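Kalbridge Litter and Reuse Project
Progress report to the Salazar Fund, second quarter

What a quarter it has been! We set out to get 5 streets signed up to the shared recycling scheme and finished with 6, after Clestis Road asked to join in January (we had only leafleted them by mistake). Households sorted 1179 kilos of paper, tins and glass between them, and the Lomosau depot has sent back very little as spoiled.

The starter talks are going down well too. We keep them short and stick to what goes where at home, with plenty of time for questions — mostly about yoghurt pots and window envelopes.
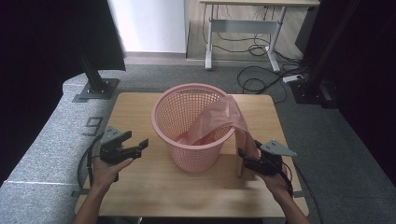 Pink mesh bin and bag on the table.

We have now given the talk to 76 people. The Wednesday evening slot fills first, so we would like to move the quieter morning one to 6.30 pm next quarter. Room hire stays the same.

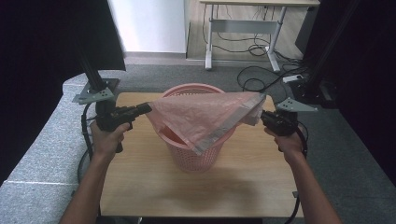 A drawstring bag held over the bin.

Spending is on budget apart from printing, which went over when we redid the collection calendar in larger type. It was worth it, and several residents have rung to say so. Still to do: the glass bank at the Lomosau end needs a new lid, and we are waiting on a price. Clestis Road gets its first full collection next month and we can't wait to see the figures.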